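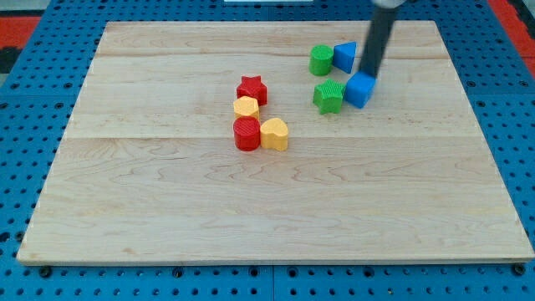
Wooden board on a perforated blue table.

Visit report: Nutcombe College of Medicine, open day for prospective students

The open day took place on March 20, 2018, on the main campus in Nutcombe. I attended with a group of applicants who hold offers for the October intake and wanted to compare the college with the medical school at Jindcombe, which we had visited earlier.

Registration opened in the Kontogiannis Building, where the admissions office and the preclinical departments are located. The opening talk was given by Danai Konstantinidis, head of admissions. The medical degree lasts 6 years. The first 2 cover anatomy, histology, physiology and biochemistry, with a short nursing placement at the end of the second. Clinical teaching starts in year three at Grakthorpe General Hospital, 22 minutes from campus by the college shuttle.

The current first-year class has 116 students, divided into small groups for laboratory work. Lectures are given to the whole class and recorded. Attendance at labs is compulsory, and a missed lab must be made up before the student can sit the module exam. Several parents asked about resits. One resit per module is allowed without a fee; a second needs written approval from the dean.

We toured anatomy first. Teaching is by prosection in the first semester and dissection from the second. Photography is not permitted in the dissection hall. The histology room is on the floor above and has one microscope per student, plus a teaching microscope connected to a wall screen. The physiology lab was in use, so we saw it only from the corridor.

The library closes at midnight during exam periods and at nine the rest of the year. Reserve copies of the core textbooks do not leave the building. Seating looked tight for the size of the class, and the second-year student leading our group confirmed that places go early in May and June.

Housing is guaranteed for the first year only. Rooms are shared, with a kitchen on each floor. After that most students rent in Grakthorpe, closer to the hospital – the shuttle does not run on Sundays.

Applicants need final grades in biology and chemistry, a vaccination record and a certified translation of any diploma not issued in English. The document check is done in person during registration week. Fee schedules were handed out on paper at the exit, and the admissions office will mail a copy on request.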